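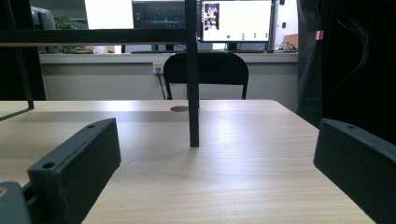
The Etis Gripper Project is a student robotics project in which members build hand-held grippers, use them to record everyday handling tasks, and train a robot arm on the recordings. It is run by the Soveck Student Robotics Club and is open to students in any year and from any department. The name Etis comes from the club's first gripper design and was later applied to the project as a whole.

History

The project was started by Refugio Mendoza, then a second-year student in mechanical engineering, after the club had spent a season entering line-following contests. Mendoza wanted a longer project that could be shared between people who liked building and people who liked programming. The first gripper was made from printed parts and closed with a bicycle brake lever. It was heavy and its fingers did not meet evenly, and it was replaced before any recordings were kept.

Hidayah Govindasamy joined in the following year and took over the software. She wrote the program that lines up the gripper's camera pictures with its position in space, and a second program that lets members look through a recording and mark it as usable or not. Both are still in use, with changes. Govindasamy became project lead when Mendoza moved on to his final-year work, and he has remained as adviser on the mechanical side.

The project moved into its present room in August, having previously shared a workshop with the club's kit car team.

Organisation

The club has 38 members, of whom 8 form the core Etis group. The rest take part in recording sessions or work on other club projects. The core group is divided into hardware, recording and training. Members usually spend one term in each before choosing where to stay, although students who join late in the year tend to go straight into recording.

New members complete an introductory course called Valdovinos, named after the street on which the club had its first room. It covers safe use of tools, assembling a gripper from parts, calibrating the camera and recording one complete task without help. The course has no written test. A member passes when a recording has been accepted by two people from the training group.

Equipment

The current gripper is the third version. It has two fingers that close in parallel and a camera fixed behind them, so that the fingers and the object are both in view. The finger pads can be changed, and the hardware group keeps several shapes for different objects. Earlier pads were harder and tended to slip on smooth plastic.

The gripper is held and squeezed by a person, which allows recordings to be made without using the robot arm. The club owns only one arm, and it is often under repair.

Recording

A recording session normally lasts one afternoon. The person holding the gripper picks up an object, moves it and sets it down, then returns to the starting position. A second person watches the recording software and keeps the log. The two change places at intervals, as the gripper becomes tiring to hold.

Objects are chosen from household and kitchen items. Tubs, lidded jars and cups are used most often, and members are asked to vary the starting position and the angle of approach. Soft items such as cloths were tried early on and then set aside until the software could cope with them.

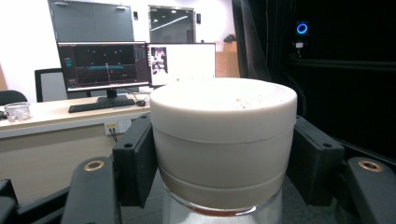
How many recordings are needed before the arm can learn a task?

The training group found that 67 good recordings were enough for a simple pick-and-place task with one object. Tasks with several objects needed many more, and the largest set so far contains 1,100.

Training and results

Recordings that pass checking are used to train a model on a computer shared with the rest of the club. The trained model is then tried on the arm, at low speed and with a member at the stop button. Results have been mixed. The arm can place a tub on a marked spot in most attempts, but it does less well when the lighting differs from that in the recordings, and it has not yet managed to unscrew a lid.

The group showed the arm at the Prududton open day on January 22, 2026, where visitors could also try the gripper. It was the first time the project had been shown outside the club's own room. Several of the faults noted on the day, including a loose camera mount, were passed to the hardware group for the fourth version.

Related projects

The club also runs a small-vehicle group and a weekly soldering evening. A two-handed version of the gripper project has been proposed by Govindasamy. It would need a second set of matched grippers and changes to the logging software, and work on it has not begun.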